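The Drawer by the Stove
posted 2025-06-22 in Short Fiction

Carola Stöcker had the key in her coat pocket, but the back door was already open and Gunther was in the kitchen with his sleeves rolled up, wrapping cups in newspaper.

"You started," she said.

"Only the cups."

He had done the cups and most of the soup bowls. The boxes were lined up under the window with the flaps standing. He had written KITCHEN on every one of them in thick marker, and nothing else.

"They're all going to say kitchen," Carola said.

"It's all from the kitchen."

She took the marker from him and wrote CUPS under the first KITCHEN. Then she hung her coat on the hook where Ans had always hung the dish towels.

Ans Van Wijk had lived at 56 Katene Road since before either of them knew her. She had rented Gunther the upstairs room when he first came to Mistby to work at the rail yard, and when he moved out Carola moved in, and for years the two of them knew each other only as a name on leftover mail. Then Ans had them both to dinner one March, on the grounds that she was tired of forwarding things. They got married the next year. Ans wore a green suit and left early because of her knees.

Now she was in Elberg, on the second floor of a place with wide hallways, and she had called Carola to say that the house was to be emptied and that she wanted four things from the kitchen. The rest could go wherever it went.

Carola had the list on the back of an envelope. The blue pot. The bread knife, not the one with the new handle. The tin with the buttons. The last item said "what is in the drawer by the stove."

"All of it?" Gunther asked.

"That's what she said. I read it back to her."

They left the drawer for later. Gunther worked through the low cabinets and Carola stood on the step stool and handed down what was up high. There was a fish platter neither of them had ever seen. There were jars of plum jam from a year when Ans must have had a lot of plums, and a fondue set still taped shut. Carola found the blue pot behind the fondue set and put it by the door. The bread knives were harder. There were two and both of them had handles that looked old.

"Which one's new?" she said.

Gunther held them up to the window. "New to her might mean anything."

They packed both.

Around noon Britta Steinbach from next door came in without knocking and stood with her hands in the pockets of her cardigan. She wanted to know who was getting the hallway mirror. Carola said she didn't know yet. Britta said that Ans had more or less promised it to her, the winter the pipes froze. Then she said that Uwe Grube was telling people he had been promised the mirror as well, which was ridiculous, as he didn't have a hallway.

"I'll ask her," Carola said.

"You don't need to bother her with it."

"I'm seeing her tomorrow anyway."

Britta looked at the boxes. She picked up one of the plum jars, read the label, and put it down. "She was 14 years beside me before she gave me any of this," she said. Gunther gave her the jar, and after that he gave her the others, and she went home with them in a shopping bag and came back a little later to return the bag.

They ate their sandwiches standing at the sink. The radio had been unplugged and neither of them plugged it in. A man went past in the alley with a wheelbarrow. Gunther said they should have brought more tape.

The drawer by the stove was the narrow one that stuck. You had to lift it and pull to the left. Carola had learned that in her first week, after she had pulled the knob off trying it the other way and gone downstairs at night with a tube of glue so that Ans wouldn't notice. The knob was still on. There was a yellow line of old glue around it.

She got the drawer out all the way and set it on the floor on a towel. They sat down on either side of it.

It held string, mostly. String wound on cards, string wound on itself. There were birthday candles, a church bulletin folded small, keys on a shoelace, a bottle opener from the Granel brewery, and a thimble. There was a receipt for a pair of shoes. Under the string was a photograph of a dog, and under the dog was a flat black device that fit in the hand, with a narrow screen on top and a thin metal loop at one end.

"What's this?" Gunther said.

"I don't know. Is it yours?"

"It's not mine. I thought maybe you left it."

She turned it over. There was nothing on the back to say what it was. She put a finger through the loop and let it hang, and it turned a little and stopped.

"It might be for the furnace," Gunther said.

"The furnace has a dial."

"For the old furnace, then."

"The old furnace was coal."

He took it back from her and pressed it here and there, the way he would have pressed a melon. Nothing came up on the screen. He said it might want a battery, and he looked for a place to put one, and then he lost interest and started sorting the keys.

Carola kept looking at it. It bothered her. She knew the rest of the drawer. She could have said who the dog was, and she was fairly sure about the shoes. She had lived in this house and used this stove and gone into this drawer for matches on most of the evenings of three years, and she had never once seen this thing.

"Maybe she doesn't know what it is either," she said. "Maybe that's why she wants the whole drawer. So she doesn't have to say."

Gunther thought about it. "Or she just wants her drawer."

They didn't pack it. He carried the drawer out to the car the way it was, with the towel over it, and belted it into the back seat. Then he went back for the blue pot.

By five the cabinets were bare and the floor had been swept. There were 13 boxes for the church sale and a bag of things that were not good enough for it. Carola wiped the shelves even though the new people would wipe them again. She found a single cup on the windowsill, behind the curtain, with a tea stain in it. She washed it and dried it, and there was no newspaper left, so she put it in her coat pocket with the key.

They forgot to look for the buttons and had to drive back from the corner. The tin was in the bread box. It had been in the bread box when she lived there, too, and she told Gunther that as she got into the car, and he said that she might have mentioned it that morning.

In Elberg the next day they put the drawer on Ans's bed and she went through it with her glasses pushed up on her forehead. She took out the photograph first. She said the dog's name and set it against the lamp. She untied the shoelace and tied it again. She said the bread knife was the other one, and then she looked again and said no, it was that one. About the mirror, she said she had promised it to no one, and that Uwe Grube could have it if he would stop calling.

When she came to the black thing she held it close, and then away from her.

"Oh," she said. "There it is."

"What is it?" Carola asked.

But a girl had come in with the coffee, and there was a question about milk.
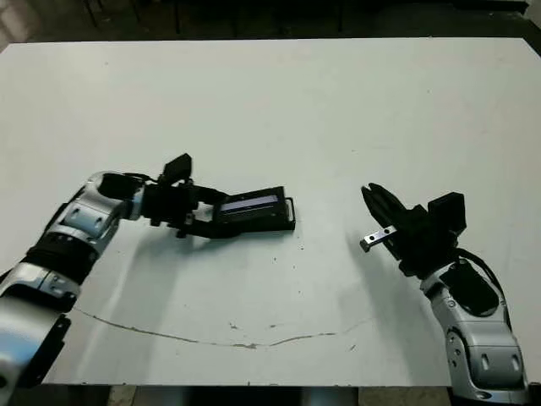
Carola brought it up once more, in the car, on the long straight part before the Mistby turn. She said Ans had done it on purpose. Gunther said that Ans was old and the coffee was there. He asked what she kept seeing in it, and she said it was the screen. In the drawer it had been dead and she could have forgotten about it, but now when she thought of it she saw it lying level over a big white table, with the narrow screen faintly lit, a bluish purple, and the little metal loop sticking out at the end, and a soft gray shadow on the table underneath. Gunther said there was no white table in that house. She said she knew that. He put the turn signal on, and she took the cup out of her coat pocket and held it in her lap the rest of the way.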